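Chapter 4
Getting Known: Investors, Property and the Short Biography

In this chapter:
What a venture firm does with other people's money
Why property and start-ups often sit in the same office
Reading a business profile without being taken in
Key terms: stake, fund, yield, exit, net worth

Before you start – read the Chapter 3 summary again if the word equity still makes you stop. You'll need it by page 2 of this one. 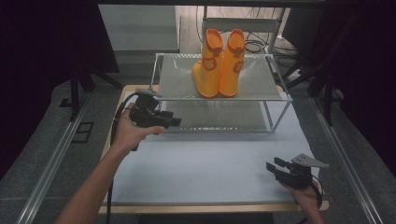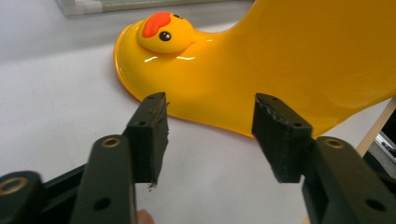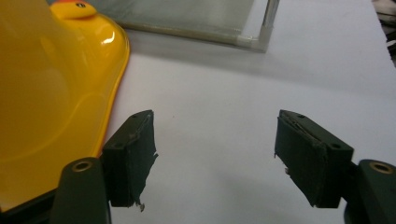

4.1 A life in business, told in a paragraph. Most people meet an investor first through a short profile. Born here, studied there, married so-and-so, worth this much. Take Oanh Lương. Founder of Mandaro, a small investment firm in Eltcombe. Began with one shop lease, bought from an uncle on the Đỗ side of the family, then a second, then a share in a firm selling to parents of small children. Plain goods, the sort of thing you'd know at once: yellow rain boots with an orange trim and a little animal face on each one. Easy to picture, easy to price. That's why we start with goods and not with software. A pair of boots costs something to make, something to ship and something to keep in a storeroom, and the buyer pays one price at the till. What's left over is margin. Lương's stake gave her a slice of that margin and no say in the colour.

Now the money. Mandaro put in 50 thousand pounds for a share of the firm. Not a loan. No monthly payments, no interest, and no promise of getting it back either. A bank would of asked for the shop as security. An investor asks for a piece of the business and waits.

Waiting is where property comes in. Rent arrives each month, start-ups pay nothing for years. So Lương kept her leases at Flerdale, up to 30 of them at the busiest point, and let the rent cover wages and heating while the riskier bets ran on. Dull income pays for the exciting sort. You will see this pattern again in Chapter 6 – only with bigger sums.

Back to the profile. Look at what it says and what it skips. "Net worth" is nearly always a guess unless the person has published accounts. Leases are valued one way, shares in a private firm another, and debts get left out altogether by careless writers. A profile might give the value of every building and not mention a single mortgage. Family details are there for colour. They may matter, if a relative sold the first lease cheaply, say, but a profile seldom tells you the price.

Quick task, ten minutes. Find any short profile of a business owner. Underline each claim that could be checked against a public record. Circle the ones that couldn't. Keep the sheet, it comes back in 4.3.

Terms so far
Stake: the share of a firm that somebody owns.
Yield: yearly rent set against the price of the property.
Exit: selling a stake, to another firm or on the open market.
Net worth: everything owned less everything owed. Less is the word poeple forget.

Section 4.2 takes the Flerdale leases one at a time, begining with the corner shop and its 200 pound a week rent. Have a calculator ready.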